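Móvil con pantalla extraíble: ¿alguien ha conseguido que deje de cambiar de orientación solo?

Foro de ayuda › Móviles › Pantalla y sensores

Kristof Vermeulen
2021-09-11

Buenas. Tengo desde agosto un Pudunov, el alargado que se abre hacia un lado y pasa de teléfono estrecho a teléfono algo menos estrecho. Lo compré sabiendo que era un capricho, así que las preguntas del tipo «¿y para qué quieres eso?» ya me las hace mi madre.

El problema: con la pantalla cerrada funciona de maravilla. En cuanto la extiendo, decide por su cuenta si estoy en vertical o en horizontal, y suele decidir mal. Estoy leyendo tan tranquilo y se gira. Lo enderezo y se vuelve a girar. Si bloqueo la rotación me hace caso hasta que cierro y abro el panel, momento en el que considera que hemos empezado una vida nueva y el bloqueo desaparece.

Probado hasta ahora:
- Reiniciar (3 veces, la tercera con rabia).
- Calibrar los sensores desde el menú de ajustes, con el teléfono tumbado en la mesa.
- Quitar la funda.
- Desinstalar el lanzador Osemberg, que uso desde hace años y al que echaba la culpa por costumbre. 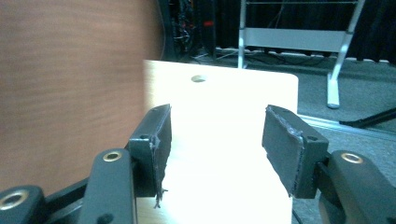 Respuestas

Arūnas Priedītis

El lanzador es inocente, puedes volver a instalarlo. Lo que te pasa es que el sistema guarda dos perfiles de pantalla, uno para el panel cerrado y otro para el abierto, y el bloqueo de rotación se aplica solo al que tengas delante cuando pulsas el botón. A quién se le ocurrió, no lo sé, pero seguro que presentó diapositivas.

En el mío lo arreglé así:

Cierra el panel y bloquea la rotación desde los ajustes rápidos. Abre el panel y espera a que la imagen se asiente. Ahora entra en Ajustes, Pantalla, Panel extendido, y desactiva «Adaptar orientación al abrir». Vuelve a bloquear la rotación con el panel abierto. Por último, reinicia.

Si no te sale el apartado «Panel extendido», te falta la actualización de agosto. Búscala a mano, porque el aviso automático llega cuando le apetece.

Otra cosa: la calibración hay que hacerla dos veces, una con el panel cerrado y otra abierto. Con el panel fuera el peso se va hacia un lado y el aparato queda un pelín inclinado en la mesa, así que apóyalo sobre un libro fino o algo que lo deje plano.
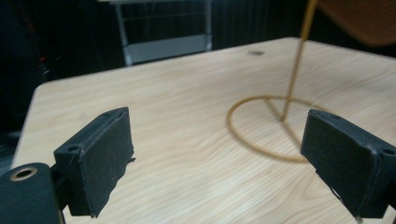

Cuando termines, abre una aplicación que no sea de vídeo y gira el teléfono despacio. Con el panel abierto la resolución del lado largo debería quedarse en 2.160, lo puedes mirar en la información de pantalla. Si te marca otra cosa, sigue cargando el perfil antiguo y toca borrar los datos de la aplicación Pantalla (no pierdes nada, salvo el brillo que tuvieras puesto).

Coppens

A mí me pasaba lo mismo y lo cambié por uno normal. Cero problemas.

Kristof Vermeulen

Gracias, Arūnas. Me faltaba la actualización, en efecto. Ocupaba casi 2.000 megas y el teléfono no había considerado oportuno mencionarla. He seguido los pasos y el bloqueo aguanta al abrir y cerrar. En el lector de noticias Pletidach todavía se gira al entrar en una foto, pero sospecho que eso es cosa de la aplicación.

Coppens, tomo nota. Mi madre te manda saludos.

Arūnas Priedītis

Sí, Pletidach ignora el bloqueo en las galerías. Tiene un ajuste propio, en Lectura, «Girar imágenes», y viene activado de serie.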